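Print this page | E-mail this page
3 comments | 9 shares

Clinum project – report on data collection, February

Goal was 400 good examples of tray loading for the learning system. We got there but late. First batch was 50, done in one afternoon, and most of those had to be thrown out. The wrist camera was set too bright and the tray washed out against the table. Fixed the exposure, started over.

Task is simple. Pick up a part, put it in the tray, let go, back off. One person holds the gripper and does the motion by hand, the other starts and stops the recording and writes the label. We swapped every 34 examples so nobody's wrist got too sore.
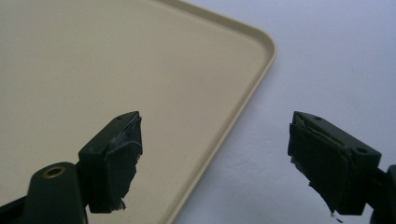

Labels were the slow part. Cutham (our labeling script) saves a start time and an end time but it doesnt know if the part was dropped, so we typed that in ourselves. Dropped ones kept, marked as fail. Brannigan, the training code, can use fails if they are marked right – we mixed up the column twice and had to redo 9 files.

Grip pads wear out faster than we planned for. Tape edges tear and start to hang down. Next group should check the pads before each session and write down when they get changed. We didn't, so we can't say if pad wear changed the results.

Also moved the tray between examples, small shifts and turns. Should have done this from the begining. The early model only worked with the tray in one spot.

Still to do:
- test on the Clirkham parts set
- more examples near the tray corners
- second table, different color

Share (9) | Print | E-mail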